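Stop Scoring the Arm and Look at the Fingers

Monday, August 5, 2024

Zulema Montecinos

Every maintenance plan I have been handed for a gripper starts at the wrong end. It begins with firmware, goes on to the motor and the cable, and gets to the fingertip pads somewhere on the last page, usually as a line that says "inspect as needed." I think the pads should be the first line, with a number next to them.

I look after the Figueroa cell at Graltau, two grippers on one sorting job. The goods are small and awkward, most of them in shiny film. Film is hard on a pad. It slides, it bunches up, and it leaves a haze on the rubber that you can feel with a thumbnail before you can see it. Once the haze is there, people start turning up the closing force. The picks come back for a few days. Then the boxes start arriving with dented corners, and someone files a ticket about calibration.

In May we had one of those tickets. The vendor, Plondberg, asked for logs and we sent them. We spent two days on offsets. I changed both pads on the left unit and the drops stopped. The old pads had done 2,204 closings, and the plan we were following did not ask for a check at any count at all.

My rule since then is 2,000 closings and off they come, good or bad. I keep them in pairs. One new pad against one old pad pulls the object to the side, and with a narrow pack you see it turn in the fingers.

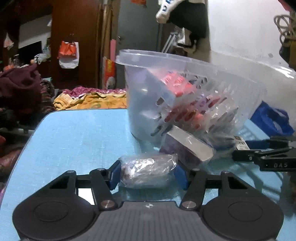
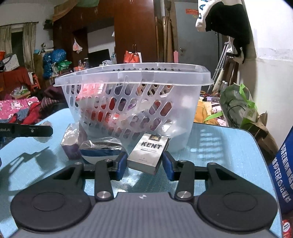

The second thing I would move up the list is the linkage. The pivots need to be checked by hand, with the power off, by pushing each finger sideways and feeling for play. A software test will not find it, at least none that I have been given. Ours takes me around 6 minutes, including wiping the ribs on the body where the dust sits.

The objection I hear is cost. Pads are cheap, the argument goes, but the stop is not, and a pad that still grips should stay on. I understand that. I have also watched three people stand next to a stopped cell arguing over a force setting, and I would like to see that hour put in the same column.

Ceduteo, who write our service sheets, have agreed to put pads and pivots on page one of the next version. They want to keep "as needed" in the wording. I have asked them to take it out – we are still going back and forth on it.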